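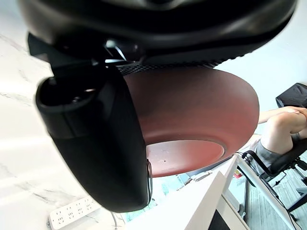 4. Looking after your bowls

Okay, you've unpacked the Bemmont set, you've found a shelf for it, and now you'd like to keep it looking nice. This is the part of the guide I get the most mail about, so I've made it longer than it used to be. Everything in this section goes for the reddish-brown Bemmont bowls. If you bought the glazed Preltley plates to go with them, skip to section 6, they want different treatment.

4.1 Before the first meal

1. Turn the bowl over and look at the foot, meaning the round base it stands on. It's paler and pinker than the wall, and it has a slightly raised rim running around it. All the bowls come that way. I get asked if the color rubbed off in shipping, and no, it didn't!

2. Run a fingertip slowly around that rim. You're feeling for anything sharp. A little roughness is fine, and you can take it down with fine sandpaper (I use 400 grit, but whatever you have in the drawer that's close will do). Two or three light passes, then stop and feel again.

3. Wipe off the dust with a damp cloth.

4. Wash the bowl by hand in warm water with a drop of dish soap. Rinse it well, inside and out.

5. Stand it upside down on a rack and leave it overnight. I do mine after supper and they're ready by breakfast.

Note: Tiny dark specks on the foot are normal, and so are small scuffs. Please don't go after them with bleach or a wire brush. I did that to one of my own and ended up with a pale patch far uglier than the speck had been.

4.2 Everyday washing

1. Let a hot bowl cool before it goes anywhere near the sink. Ten minutes on the counter is plenty.

2. Use a soft sponge. The green scratchy side will leave shiny streaks on a matte wall, and I haven't found a way to get them out again.

3. For stuck-on oatmeal (it's always oatmeal at my house), fill the bowl with warm water and go do something else for half an hour.

4. Dry the foot last, and press the towel into the corner where the raised rim meets the base. Water likes to hang around in there.

Caution: No dishwasher for the Bemmont bowls. I know, I know. Some of you have run them through for years and they're fine, and I'm happy for you, but I can't replace one that comes out chipped.

Caution: Never put a cold bowl straight into a hot oven or pour boiling water into one that's been in the fridge.

4.3 Setting them down on stone

Marble counters and tabletops are lovely and they're also pretty hard on dishes. An unglazed foot can scratch a polished top, and a polished top can chip a foot, so it's worth a little effort on both sides.

1. Check the underside for grit before you set the bowl down. One grain of sand is enough to leave a mark.

2. Lower the bowl straight down. If you come in at a tilt, the whole weight lands on one little bit of the rim.

3. Lift it to move it. Don't slide it, even an inch.

4. If the table gets used every day, put felt dots on the foot. The Drindora ones (the 7 mm size) fit nicely on the rim and there's a strip of them in the box, under the cardboard insert. Space them out evenly or the bowl will rock.

5. Peel the dots off before a long soak and put on fresh ones once the bowl is dry.

Note: Lemon juice, vinegar and tomato sauce will all etch marble, so if you're serving something sour, use a placemat and wipe up drips right away.

Caution: Keep full bowls well away from power strips, chargers and laptop cords. I eat at my desk as much as anybody, but soup goes a long way when it tips. If the strip has to stay on the table, move it to the far end before you bring the food over, and route the cable where an elbow won't catch it.

4.4 Picking them up and carrying them

1. Dry your hands first. The matte surface gives you a decent grip, but not with dish soap on it.

2. Empty bowl: one hand under the foot, the other on the side.

3. Full bowl: both hands, low on the wall. Don't hook a thumb over the edge and trust it.

4. Two bowls at a time is my limit. Stacks of four look great in restaurants, where somebody else pays for the floor.

4.5 Stacking and storing

1. Make sure every bowl is bone dry. A damp foot sitting inside another bowl can leave a ring.

2. Put something soft between them. A paper towel folded once works, and so do the round Rampersad liners if you like things to match.

3. Keep the stack to six, and put it on a shelf below shoulder height.

4. Swap the bottom bowl to the top now and then. I do it in September when I'm pulling out the soup pots anyway.

Note: If a ring shows up, rub in a paste of baking soda and water with your finger, wait five minutes and rinse. Old rings may take a second go.

If a bowl arrived cracked, keep the box and turn to section 9 for how to send it back. Spare felt dots are listed in the parts table as item 531.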